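December 25, 2019

Quiet building, whole bench to myself, and the replay numbers from the hand-held sessions finally finished overnight. They are good! Better than I'd have bet in October.

Recap for Sylvie, and for me when I've forgotten all this: 358 demos collected with the paired grippers, one in each hand, no arm involved. 52 thrown out, nearly all for tracking dropouts when the left wrist rolled too far. The rest went into Taron with the new time alignment, the one that shifts each gripper's stream separately instead of assuming they share a clock. They don't. The right one lags by 40 ms and I'd been blaming the policy for it for weeks.
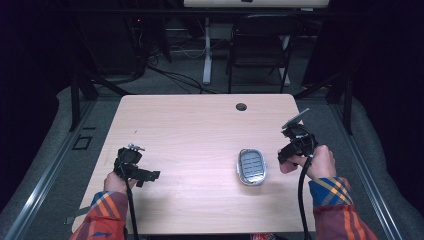
With the lag corrected, the hand-over step has stopped stuttering in replay. The old version would close the second gripper early and shove the part along the table. Now both jaws arrive together and I could watch it all day — I more or less did.

Slotted metal parts are still the awkward ones. Shiny rims upset the depth estimate, so I've switched depth off for those and kept colour only. Crude, but the Bernilus run didn't get any worse, and it trains faster.

Sylvie Carrier asked whether the gain survives with less data. Started a run on 200 demos, same seed, same held-out set. If it holds up I want to try the Sandhu split next, where left and right roles are swapped halfway through.

To do: write the lag value into the config properly (it's hard-coded, sorry), re-tape the right cable, ask Morkano about longer leads.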